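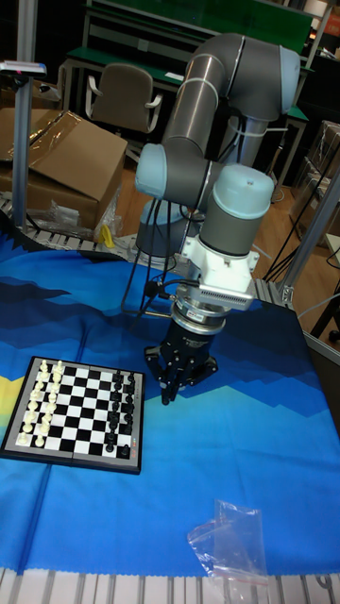
Magnetic set on the mountain cloth, both armies lined up.

Search this forum Search Advanced search

Small folding magnetic board vs. a proper one, and the cloth question

foldingfan39
11/02/2019
Hi all, long-time reader here. I've gone back to playing on my little folding magnetic set, black and white squares with a dark gray border, and I'm enjoying it way more than the big board that lives in the closet. 

Two questions. First, does anybody else use a small set as their main board at home? I mean for long games and for going through books, I know everyone has one for the train. Second, the cloth. My brother-in-law says a printed cloth under a chessboard is a crime and I should play on bare table or a plain green one. I like the mountains! They're all jagged peaks in navy and brighter blue, with a patch of yellow over at the left side, and I find it cheerful. But he's got me wondering if it's the reason I keep missing stuff on the queenside.

rookpaper
Your brother-in-law is right, sorry. I played a whole summer on a picnic table with a checked tablecloth and by August I was seeing squares in my sleep. Anything busy around the board pulls your eye. I'd fold that thing up and put it in a drawer.

mendoza_gambit
Nah, disagree. Checked is a different animal, that's squares next to squares. Mountains don't look like a chessboard. And the border is dark, so you get a clean edge all the way around. I'd be much more bothered by the creases than by the picture. A light board on a wrinkle will rock every time you put a piece down.

foldingfan39
Okay, the creases I'll admit to. I smooth it out with my forearm before a game and that's the extent of my ironing. The board does rock a little if one corner lands on a fold, so I slide it over until it quits. I also never get it square to the table - I sit sort of sideways with my tea on the other side and the board ends up at whatever angle suits my neck. My wife straightens it when she walks by. I un-straighten it.

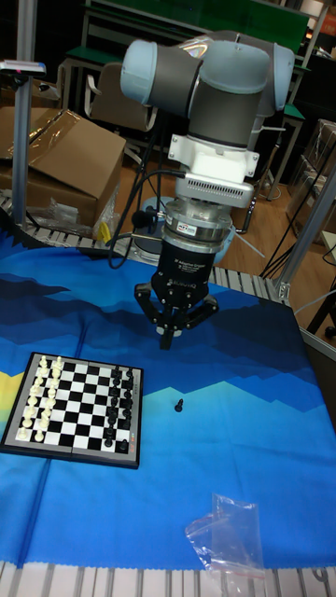
What I really like about the small one is that I can take in the entire position without moving my head. On the big board I'd be leaning back and forth like I was watching tennis. With this I look down once and I've got the rooks and everything. The downside is picking up pawns. I've got big thumbs and if the pieces are close together I end up knocking the bishop while I'm reaching for something else. The magnets save me most of the time.

Hutent
I've been on a small magnetic as my main set for seven years, so yes, it's a thing people do. Cost me 39 dollars at Perkley's before they closed the Romum store. Two tips:

- Pinch the pieces by the head and tip them a bit before you lift. If you pull straight up, the magnet lets go with a jerk and that's when you flick the neighbor.
- Wipe the board now and then. Mine got grimy along the hinge and I didn't notice until I wiped it and the white squares were suddenly white again.

As for the cloth, I have a towel under mine. Please don't tell rookpaper what's printed on it.

rookpaper
I don't want to know.

Okay but serious question for foldingfan39, do you study on it too, or only play? I can't do analysis on a small set at all. I try three variations and then I can't get back to the position I started from, and on the big one I don't have that trouble. Might be all in my head.

foldingfan39
Both! For books I set up the starting position and play the game through from move one, even when the diagram is at move 20. Takes longer but I remember it better. If I get lost in a side line I just start over. My old book of annotated games has 329 of them and at the pace I'm going I'll finish when I'm 90.

I put everything back to the start when I'm done for the evening, too, so it's ready to go. It's a nice little ritual, the tall ones along the edge and then the pawns in front.

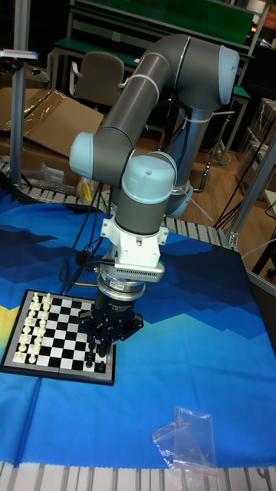 White along the left, the middle of the board clear.

queenside_carl
Love a board that's set up and waiting. I always walk past mine and push the king pawn.

I noticed the bit of red on the border in your picture, near the black pieces. Is that a maker's mark? I collect cheap travel sets (I know, I know) and I've seen red printing on a couple of them but on the inside of the lid, never out on the playing side.

foldingfan39
Never paid it any attention, if you can believe it. I'll get my good glasses and have a look. It was a hand-me-down and there's no box, so whatever is on the border is all I have to go on.

Gudrun Tangen
Butting in on the cloth thing. I've run a Thursd- sorry, a weekly evening group for a long time and we've used all kinds of table coverings. Players complain about the light ten times for every time they complain about the cloth. If a lamp shines off the squares, you'll miss things on the queenside with the plainest cloth in the world. Try moving the lamp first.

I do like cloth under a folding board, for what it's worth. It doesn't skid, and a piece that falls off lands soft. On our bare tables I hear every dropped pawn in the building.

mendoza_gambit
Seconding the lamp. Also, which side do you sit on? If you're always playing white from the left with the yellow patch right by you, swap for a week and see if you miss the same stuff.

foldingfan39
That's a good test. I'll try it with black for a while. And I'll move the lamp, Gudrun, it's pretty much over my shoulder right now. 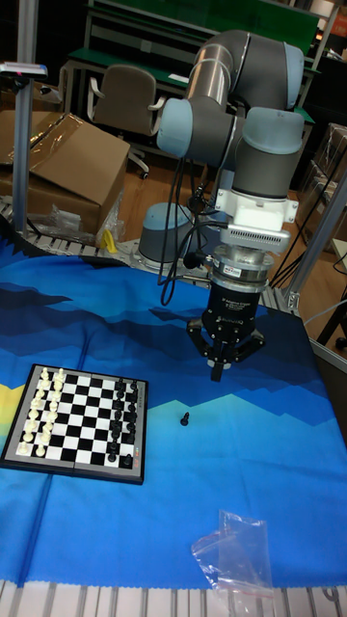

Another of the same board. You can just see the hinge line across the middle.

rookpaper
I still say plain cloth. But I looked at the pictures again and it bothers me less than I expected. The hinge line would drive me nuts, though. Does it get in the way?

foldingfan39
Not for me. The pieces stand fine on both halves and after a couple of games I quit seeing it. Your mileage may vary.

Hutent
Mine has a gap you could lose a fingernail in and I still don't notice it during a game. I notice it plenty when I'm losing.

queenside_carl
Let us know what that printing says when you find your glasses!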